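Sorting out the odds-and-ends drawer

Most kitchens have one drawer that fills up with string, fuses, takeaway menus and keys that fit nothing. Set aside 20 minutes and do it in one go.

Take everything out and put it on the worktop. Wipe the drawer with warm water and a drop of washing-up liquid, then leave it open to dry. Test batteries before keeping them and take the dead ones to a collection point. Pens that don't write on the second try can go.

Keep like with like. Small jars with lids are good for screws and picture hooks. String tangles less if you wind it round a bit of card and tuck the end into a slit. Instruction booklets don't belong in the drawer at all — a folder on a shelf is better, with the date of purchase written on the front.
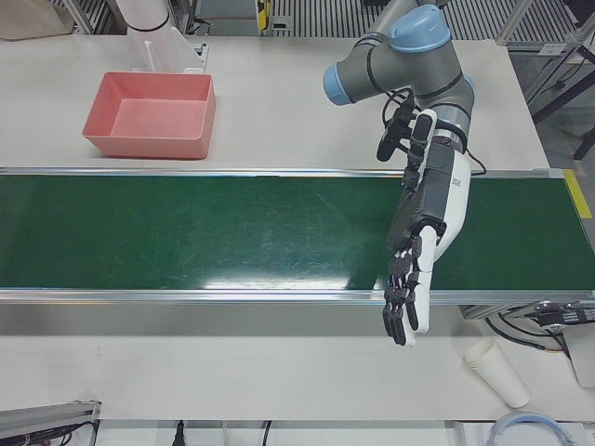
Anything you can't place straight away needs somewhere to wait. Give it 10 days and then decide. A plain plastic bin with nothing else in it, like the pale pink one on the white tabletop, does the job well, and a light colour makes small black screws easy to spot. Write the date on a strip of masking tape and stick it to the side.

Spare keys should be labelled as you go. Brown luggage tags last longer than stickers.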